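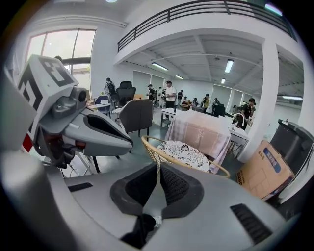
Two of the hand-held grippers on the main floor at Plokent, with the mezzanine up above.

I have been meaning to write this up since August, and my sister keeps asking whether I'm ever going to, so I've made a pot of tea and here we go.

Some of you will remember that my old neighbor Farah Sinaga went to work for Plokent a while back. She used to fix espresso machines, and before that sewing machines, and for the past two years she has been fixing grippers. When they had their open day she sent me the sign-up link with nothing but three exclamation marks, so of course I signed up.

Now, I went in expecting big orange arms behind a fence (I think I saw too many car commercials as a kid). What they had was a big bright room with a concrete floor, tall windows, a balcony running along over it, and bits of furniture all over the place like a yard sale getting started. People stood talking in little clumps. I walked in with my paper name badge and thought I'd gotten the wrong building.

The heart of the thing, as Farah explained it to me, is the hand-held gripper. You don't program it, you wear it, more or less. You take one in each hand, squeeze, and the two black pads close on whatever you're picking up. A little camera rides along and records the whole business from the gripper's own point of view. The white cube with the chunky black squares on it tells the software where that hand is and which way it's tipped. Later on, the recordings go to teach a robot arm to do the same chore. So a person folds a napkin a few hundred times and the robot studies the tapes, is how I put it to my husband, and Farah says that's close enough for company.

They let visitors try! I got the table with the pink checkered cloth, which made me feel right at home, with a small round table in front of it in a lacy cover with dark flowers on it. My grandmother in Tullby had one very much like that and we were not allowed to set a glass on it. Arlo Strickland, who was running our turn, told me the rooms get dressed differently every few weeks so that the robot doesn't grow up thinking every table in the world is a plain white desk. I liked that a lot. I asked where they buy the linens and he said thrift stores mostly, and then we got off on thrift stores for a good long while and the couple behind me had to cough.

The job was to pick up a spoon, put it in a cup, and hand the cup across from the left gripper to the right. I have been putting spoons in cups for sixty years. My first try took so long that Arlo offered me a chair. The pads are grippier than you'd think, and they have a texture on the inside like a fine mesh, but you lose your fingertips completely, and I hadn't understood how much I do by feel. I kept squeezing before I got there. On the fourth go I managed it and a young woman named Cempaka Jugah clapped for me, bless her.

Cempaka does this all day. She told me her best is 380 recordings in one shift, and that the team had 739 good ones for the spoon job alone when I visited. They want 500 for every task before they move along to the next, and spoons went over because everybody kept finding new kinds of spoon. Her wrists get tired, she said, so they swap off, and she does stretches against the doorframe at lunch.

Afterward there was a talk by Zahira Setiawan, and I'll admit I didn't follow the middle part. There was a chart. What I did write down was her answer to a man who asked when he could have one to do his dishes. She said she'd like one too, and that wet glasses were still giving them fits. I thought that was a good straight answer. Somebody else asked about jobs, and she took her time over that one, and I'm still turning over what she said.

Coffee was at the back, with those flat almond cookies from Ballo that I can never stop eating. Farah walked me out to the car and showed me the burn on her thumb from a soldering iron, and we agreed she's coming for supper once the tomatoes are done with.

If any of you want to go, they're planning another one in the spring. Wear comfortable shoes, and try the gripper with your left hand first. I'm going to bring my own spoon.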